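Workshop tips: building a hand-held gripper at the bench

Notes from the Griveck shared workshop

These are collected from the gripper build on the long bench. Most of them apply to any small two-finger tool you put together at home, whether or not a robot arm ever gets bolted behind it.

Keeping the fingers moving

Dry-fit the whole linkage before you put thread lock on anything. Open and close it by hand 80 times, then go back over each screw. If one has backed out, the joint is too tight or the hole is not square. Drill it out and start that link over.

Set brass eyelets in the links after painting. Paint builds up inside the hole and the eyelet goes in crooked. A scrap of leather under the part keeps the flare from scratching the bench.

Do not oil the pivots. A dry PTFE washer on each side works better and does not leave rings on whatever you pick up. If a pivot squeaks, take it apart and wipe it.

Rubber pads

We cut our pads from Kostiuk sheet, the 48 grade. It is firm enough to hold an edge and still gives a little on paper. Cut it with a new blade and a steel rule, in several light passes. One hard pass leaves a slanted face, and a slanted face pushes a book out sideways.

Countersink the pad screw so the head sits well below the surface. Check it again after the first week, when the rubber has settled.

Pads get scuffed. Wash them with dish soap and warm water and let them dry overnight. Alcohol is fine once in a while but makes the rubber shiny if you use it every day.

Picking up thin things

A magazine lying flat is the hardest thing we try. The pads need an edge to get hold of, and a magazine on a desk has hardly any. Come in low over a corner, with the fingers open wider than you think you need, and bring the pads down before you start to close. Glossy covers slide, so go slowly.
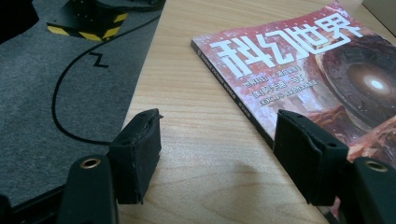 Vira Melnychuk: I had no luck with corners on my own build until I let the magazine hang over the edge of the desk by a thumb's width. Then one pad goes under and one on top and it comes up every time. On a felt mat I don't need the overhang. The felt gives enough for the lower pad to dig in.

The overhang works for us too, as long as the magazine is a thick one. Thin issues droop and the lower pad folds the pages. For those, slide a ruler under the corner first.

Cables on the bench

Leave a wide curve in any cable that runs to a base unit. A tight bend at the plug is where it breaks. Keep the cable on the mat side and work on the wood side. When you pack up, coil it loosely and hang it on a peg. Wrapping it around the tool pulls on the solder joints.

Label both ends. Tape and a marker will do, but the tape turns gummy in summer. We switched to heat-shrink sleeves in April and have not had to redo one.

Standing a book up

Books are much easier on end. Put a metal bookend on one side and come at the spine with the pads level. Aim near the middle of the height. Hold it too high and the foot of the book swings, too low and it tips over the pads.

With two grippers, let one hold still and the other do the moving. Decide which is which before you start. If both hands adjust together the book twists, and an old spine will not stand much of that.

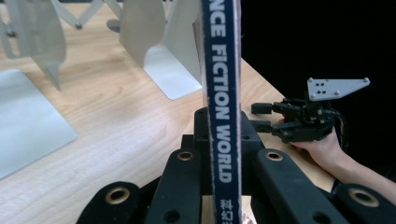
Page last changed: October 3, 2026

White bookends slide on bare wood. Stick a strip of shelf liner under the base plate, cut a little smaller than the plate so it does not collect dust. Take it off again before the bookends go back on the library shelf.

Go easy on worn spines. If the border has started to fray, turn the book around and take it by the page side, or use a different book for practice.

Parts and storage

Spare screws and washers are in the Rastari drawers, second column. Spare links are in bin 244, with the paper drawing folded on top. Please put the drawing back – the one on the wall is an older version with the pivot holes in the wrong place.

The Korkbridge clamp stays on the bench. If the jaw sticks, brush out the rubber crumbs before reaching for a wrench.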